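Finish for a maple sorting board

norndale_shop
Posted Tuesday, January 21, 2014
Making a maple board for plastic shape blocks. Sanded to 220, bare wood. Oil or water-based poly?

Inga
Mineral oil, 2 coats. Easy to renew when it dries out.

drultmont
Disagree. Oil picks up grime and never cures. Thin poly, scuff between coats, done. Also check for knots before you cut. They can telegraph through a film finish.

norndale_shop
There is one small dark knot near the lower center, plus a few darker streaks. Grain runs lengthwise. I'd like to keep the pale color, so nothing that ambers.

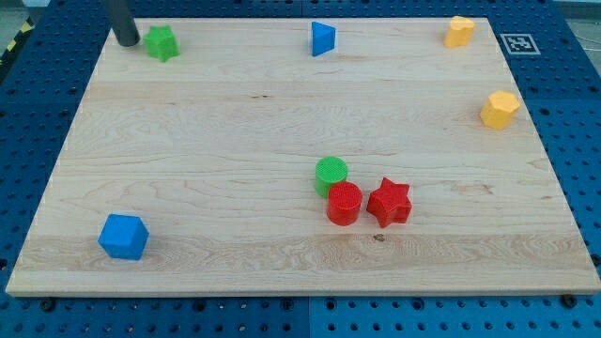

The blocks are stars, cylinders, a hexagon and so on, in green, blue, yellow and red. They need to slide without sticking, and a gloss film worries me there.

drultmont
Then satin. Let it cure 3 weeks before plastic sits on it.

Inga
Three weeks is why I use oil. A tight knot that size needs nothing – leave it.

drultmont
Agreed on the knot. Not on the oil. Do both faces or it will cup.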